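Ticket 2763 – Arm stops partway through unloading, laundry task
Project: Marncombe student robotics, household tasks group
Status: Closed, one follow-up open
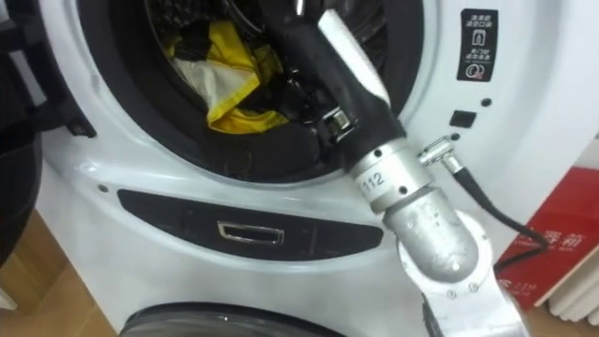
Summary

The arm goes into the upper drum, closes on dark clothing, starts to back out and then stops with a force limit fault. The controller logs it as code 438. It happens on the dark items far more than on the yellow and white one. After the fault the arm holds position and has to be released by hand from the pendant.

Setup

Arm 112, standard black gripper, mounted on the Stirkeck base.
Motion software is Entili, class branch, no local changes.
Grasp picking is done by the Zillitz module that last year's group left us.
Upper drum only. The lower door stays shut for this task.

Steps to reproduce

1. Load the upper drum with mixed clothing, most of it dark.
2. Open the door fully and lock the base.
3. Run the unload routine from the start pose.
4. Let it pick its own grasp point. Do not set one by hand.
5. Watch the first pull. If it faults, it is usually on this one.

Log

Monday, May 2, 2022, first entry. Three faults in one lab session, all on the way out of the drum. The way in is fine. Restarting the controller made no difference.

Entry 2. Checked the cable at the wrist first, as we had a bad connector in September that gave the same kind of stop. Reseated it and moved the arm by hand through the full reach. No dropouts in the joint readings. Ran the routine again and got the fault again. Not the cable.

Entry 3. Ran with the drum empty. No fault. Ran with one shirt. No fault. Put the full load back and it faulted on the first pull. So it needs a full drum, or close to it.

Entry 4. Went through the force plot from the last run. The load climbs slowly over the first part of the pull and then jumps. The slow part looks like clothing dragging on clothing. The jump comes when the gripper is level with the door seal. We think the bundle is catching on the rubber, or the bracket on the gripper is. The plot can't tell us which.

Entry 5. Looked at where the module puts its grasp points. On the yellow item they are spread across the folds. On the black clothing they bunch up at the top of the drum and go too deep, and the fingers take hold of more than one item. The depth reading on black cloth is poor and the module fills the gaps with a guess. That explains the heavy pull.

Entry 6. Two changes made. Grasp depth is now capped so the fingers can't go past the first layer. The exit path now goes straight out along the center of the door before it turns, where before it started turning while still inside the seal.

Entry 7. Full load, mostly dark, same start pose. The routine ran to the end with no fault. It took more pulls than before and two of them came up with nothing – acceptable for now, the routine just tries again. Repeated with the load shuffled. Same result.

Resolution

Depth cap and straight exit path merged to the class branch. Pull the latest before your next lab slot. If you have your own copy of the exit path, delete it or it will override the new one.

Please do not raise the force limit to get around this fault. One team did that on an older ticket and tore a sleeve.

Still open

Depth reading on black cloth. The cap hides the problem and does not fix it. Moved to its own ticket, assigned to the perception team. Add your plots there, not here.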